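Last touched 2020-07-09. If your copy is older than that, please grab a fresh one, as a good many goalkeeper rows have been repaired.

# Clillham Women's League match records

Hello, and thank you for stopping by! This folder holds the results, lineups and goal times for the Clillham women's league, typed up from the paper match sheets that clubs used to hand in after every game (some of them in beautiful handwriting, some of them clearly filled out on a car hood in the rain).

## What you get

- `matches.csv`: 536 matches, one per row
- `players.csv`: a little over 900 players, with the clubs they turned out for
- `goals.csv`: scorer, minute, and whether it was a penalty
- `notes.txt`: anything odd that a referee wrote in the margin

Everything is plain text with commas, so it ought to open in any spreadsheet program you have lying around.

## Things to watch for

Skosier and Purba shared a ground for two seasons, and the sheets don't always agree on who was the home side. I went with whichever club's name was written first. If you're working out home advantage, you may want to leave those games out altogether.

Goal minutes stop at 90 in the older sheets. Anything in added time was simply written as 90, so please don't read too much into all those last-gasp winners, much as we'd love to!

Players who changed their surnames keep one `player_id` throughout. I matched them up with help from Liesl Gruber, who played left back for Rellico and remembers everybody. Where neither of us was sure, the `checked` column says `no`.

Attendance is blank for most games. The one nice round figure of 100 shows up far too often to be trusted, and I've left it just as written.

## Using it

Use it for whatever you like, school projects and club histories included. A mention of the league would be lovely. I'd ask only that you don't publish anything from the `notes.txt` file with a player's name attached, as a few of those remarks were made in the heat of the moment.
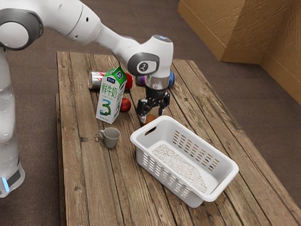 *By Malou Norðdahl*

Corrections are very welcome, especially from anyone who was on the field that day. Send the match number and what you think it should say, and if you have the old program or a newspaper clipping, so much the better. The cup games are next on my list, once the Rellico box has been sorted.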